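Zimell Wipe-Clean Tablecloth, Dark Green, Square

I've been through a lot of tablecloths. Two kids, a dog who puts his chin on everything, and a husband who believes coasters are for other people. So when my old cotton one finally gave up (turmeric, don't ask) I went looking for something I could wipe down and forget about, and I ended up with the Zimell in dark green. It cost me 19 dollars on sale and I've been using it since spring, so I feel like I can give it a fair shake now.

First thing, it comes folded into a tiny square and the creases are fierce. The leaflet says to hang it overnight. I hung it over the shower rail overnight and it looked exactly the same in the morning, except now it smelled like shampoo. What did work was putting it in the dryer on low with a damp towel for 5 minutes and then getting it on the table while it was still warm. After that it lay nice and flat, and the corners stopped sticking up by the second day.

The color is lovely! I was worried it would be that shiny pool table green, but it's deeper than that, and it makes even cheap dishes look cheerful. All our everyday stuff is bright plastic, reds and blues and a purple or two, and on the old beige cloth it looked like a daycare. On the green it looks like I meant it.

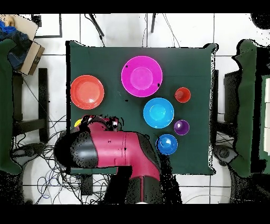
Now, spills. Juice, milk, and soup come off with a damp cloth if you get there the same hour. Tomato sauce too, which surprised me. Beet juice left a faint pink shadow that took a couple of goes with dish soap, and I can still find it if I tilt my head toward the window. Candle wax was the worst. I let it harden and picked it off with a fingernail, and there's a dull patch now where the finish came up with it. My neighbor Conceição Falcão has the same cloth in mustard and she irons hers through brown paper to lift wax, but the label says no iron and I'm a coward.

Crumbs are a different story. The surface has a slight weave to it, and fine crumbs (crackers, toast, anything with sugar on top) settle in and just sit there. I shake it off the back porch most nights. On a dark cloth you see every single one, so if that kind of thing drives you up the wall, get a lighter color.

Before this I had an Imton cloth, which was thicker and felt fancier, but it slid. Every time somebody leaned on the table the whole thing traveled, plates and all. The Zimell has a fuzzy backing and stays put much better. You do need to check the size chart, though. I ordered the bigger one at first and it hung down into everyone's laps, and sending it back took 2 weeks and more emails than it should have. Whoever packed the replacement stuck on a return label for a different order, so I've kept that box just in case.

Washing: cold, gentle, no softener. I've done it maybe once a month and the color hasn't faded that I can tell. The hem has started to come loose along one side, just an inch or so, and I put a few stitches in it with thread that doesn't match. For the money I can live with that. I'd still like to see them double stitch it.

Four stars from me. I'd buy it again, probably in the same green, and I'd wait for the sale, because full price gets you pretty close to Imton territory and at that point I'd want a better hem.

Posted 2 Jul 2024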